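Pousser un plateau sans rien renverser : où j'en suis avec la simulation

Publié en mars, par l'auteur du blog

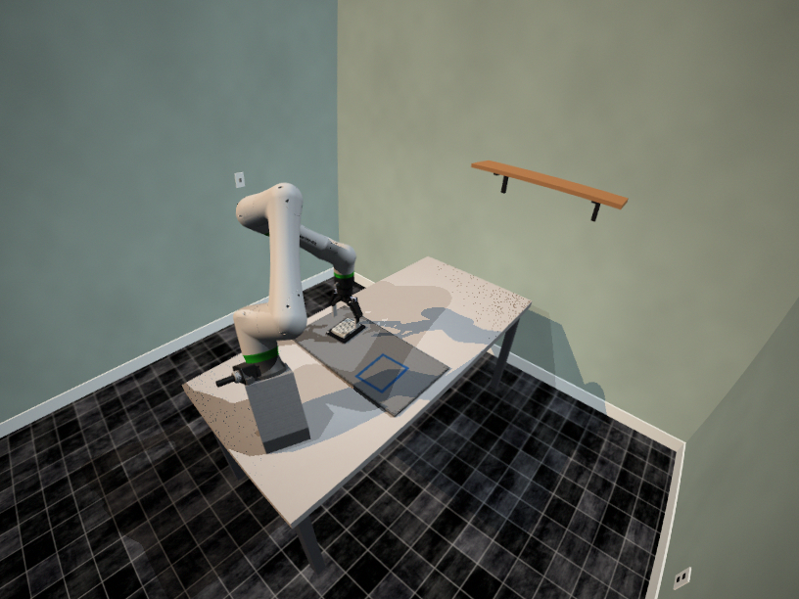
Bon, je vous avais laissés sur un échec, alors reprenons. L'idée de départ n'a pas bougé : apprendre à une politique à amener un petit plateau chargé jusqu'à un carré bleu, uniquement en simulation, puis regarder ce qui survit quand on change tout le décor. Le projet s'appelle toujours Driller (je sais, rien à voir avec une perceuse, c'était le nom du dossier et il est resté).

La première version apprenait sur une seule pièce. Mêmes murs, même lumière, même sol. Elle marchait du tonnerre ! Et puis j'ai changé la couleur d'un mur et la pince est partie se poser tranquillement à côté du tapis, comme si la cible était là. Grosse déprime du lundi.

Du coup j'ai fait ce que tout le monde me conseillait depuis des mois : tirer le décor au hasard à chaque épisode. La teinte des murs, le carrelage, l'angle des lampes, la position de la caméra, l'orientation de la table. J'ai lancé 3653 épisodes de démonstration avec un planificateur classique, qui connaît la position exacte de tout et qui triche donc sans complexe. La politique, elle, ne reçoit que les images et les angles du bras.

Résultat sur 600 essais dans des pièces jamais vues : bien meilleur que l'ancienne version, mais pas du tout réparti comme je l'attendais. Les murs, elle s'en fiche complètement maintenant. Les sols aussi. Ce qui la gêne encore, ce sont les ombres. Dès qu'une ombre large tombe près du tapis, la trajectoire se met à hésiter, la pince ralentit, repart, et parfois elle dépasse le carré. J'ai passé deux soirées à accuser le plateau (bord sombre, contenu clair et tout bosselé, je me disais que le contraste jouait) avant de refaire les mêmes épisodes avec les ombres coupées. Plus d'hésitation, ou presque.

Ce qui m'embête, c'est que je tirais bien la position des lampes au hasard, mais dans un intervalle ridicule. 13 degrés d'amplitude, sans aucune raison, une valeur que j'avais tapée un soir pour tester et jamais reprise. Donc la politique voyait toujours à peu près les mêmes ombres, et elle s'en servait sans doute comme repère. Une lampe plus basse et hop, plus de repère.

J'ai relancé avec un intervalle large et des lampes multiples. L'entraînement est plus lent, la courbe est moche au début (vraiment moche, j'ai failli tout arrêter), et puis elle finit par descendre. Sur les 600 mêmes pièces, les dépassements sont devenus rares. Il en reste quand la pince cache le plateau à la caméra, et là je ne vois pas trop comment m'en sortir sans une deuxième vue.

Prochaine étape, donc : une caméra au poignet, et peut-être un peu de mémoire dans la politique pour qu'elle se souvienne d'où était le plateau avant de disparaître derrière les doigts. Si quelqu'un a déjà essayé l'un sans l'autre, les commentaires sont ouverts, ça m'intéresse beaucoup !

Articles récents
Raleck, mon script pour trier les épisodes ratés
Pourquoi j'ai abandonné Blackwood comme moteur de rendu
Carnet de Veletthorpe : trois jours à parler de contacts et de frottements
Driller, épisode précédent : la pince qui visait à côté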